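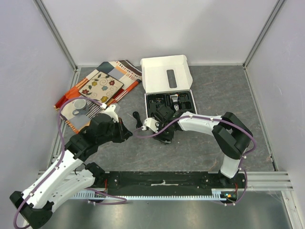 The cloth, the square mat, the mug and the opened box, with the black cable beside it

From: Consuelo Apaza
To: Prillstead Table and Textile list
Subject: Re: Mat on top of patterned cloth – too much?

Dear all,

Thank you for the many answers in February. I could not write sooner, as we had relatives in the house and the computer was in the room where they slept. I will answer the message from Lundero first, and afterwards I have a question of my own about boxes.

Lundero list desk wrote:
> Consuelo, I would be careful with two patterns on each other. A cloth in
> stripes and blocks already has a lot to say. If you put a flowered mat on it,
> the eye does not know where to rest. Could you try the mat on a plain ground
> and keep the cloth for another place? Also, please tell us whether you lay
> the mat square to the cloth or turned. With my own things this made more
> difference than the colours did.
>
> And what do you do with the packaging of the small devices? In our last
> sorting evening we had 27 boxes and only 7 of them still had the tray inside.

I understand the worry about two patterns, and with many cloths I would agree. With this one I believe the combination is possible. The cloth has orange, red, cream, gray-blue tones, black and brown, and the mat is cream with a dark border. The border is what helps, in my opinion. It closes the flowers in, and the stripes stop where it begins. I tried once a similar mat without any border, and there I had exactly the problem you describe.

The flowers are red, yellow and light blue. The red goes well with the cloth. The yellow I was less sure about, and my sister is still against it. She says that yellow should be in both pieces or in none. The scrolls between the flowers are grey, so they stay quiet, and the dark leaves go with the black in the cloth.

About your second point, I lay the mat turned, with a corner towards the back, like a diamond. When I put it straight on a striped cloth, I always see every small mistake in the angle, and then I correct it the whole afternoon. Turned, I can leave it alone. The cloth I also put diagonally. One corner is bunched up and I did not smooth it. I know that some members iron everything flat before they judge the colours, and perhaps I should do this too, but I wanted to see the folds, as the orange looks darker in them.

The mug is pale and has no part in the discussion, except that I like to see one plain thing near so much pattern. I would not put it on the mat itself, where it would cover the flowers.

Under everything there is a dark grey surface with thin brownish veins. Whoever has a light table should expect another result. On a light wood I think the cream of the mat would become weaker, and the border would look harder. If somebody from the Ronside group has the same kind of cloth on a light table, I would be glad to read how it looks.

Now the box. It is a white cardboard one, with a lid that folds back and side flaps, and inside is a black moulded tray with compartments. The small pieces have their places there, and the silver and white device has the middle. The question from Lundero was what we do with such packaging. I keep it complete with the tray for as long as I keep the device. My husband would prefer to throw the boxes away and put everything in one drawer, but we did it like this in the old flat and could never find the right cable.

The cable is my difficulty. I have it bundled beside the box, and I do not know where it should live. I see three possibilities:

1. In the box, on top of the tray. Then I fear for the lid.
2. In a cloth bag with a label. This is neat, but the bag and the box get separated.
3. Tied to the outside of the box. Practical, although it looks poor on an open shelf.

The old list guide from Dramani recommends the second way, in the part on storage (entry 386, if you have the printed one; in my copy it is on page 127). It says nothing on how to keep the bag and the box together. Do you write the same number on both? Or do you sew a loop?

I would also like to ask whether anyone lines the compartments with a piece of soft fabric. I have many small remnants, too small for patchwork, and it would please me to use them. I only do not want fluff on the small parts.

Please answer to the list and not only to me, so that the newer members can read it also.

With kind greetings,
Consuelo Apaza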